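I've been sorting out the shed since May, and I've come to a firm view: the screw is the most neighbourly thing we ever invented. I mean it! A screw says somebody might want to get back in here one day. Glue says rack off.

My kettle died last winter and I sat down at the kitchen table, keen as mustard, to fix it. No screws. Just a smooth seam all the way round, like an egg. I had a go with a butter knife (don't) and now I own a dead kettle and a bent butter knife.

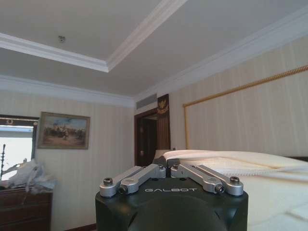
Hex-socket screws, out where a key can reach them.

My mate Karthik Talukder reckons I'm being romantic, and that most people wouldn't open a toaster if it came with a zip. Fair enough, most people wouldn't. But my neighbour Shiuli would, and she'd do mine as well for a slab of fruitcake, and that's how a street used to work. You only need 2 handy people for every 100 who can't be bothered.

So I'd like a law, please, a short one. If it plugs in and costs more than a decent pub lunch, it has to come apart with ordinary tools and go back together again. The makers will grumble about the colour of the casing and the lovely clean lines. Let them grumble. I'd put up with an ugly kettle for 20 years, and I've still got a jar of odd screws waiting for it.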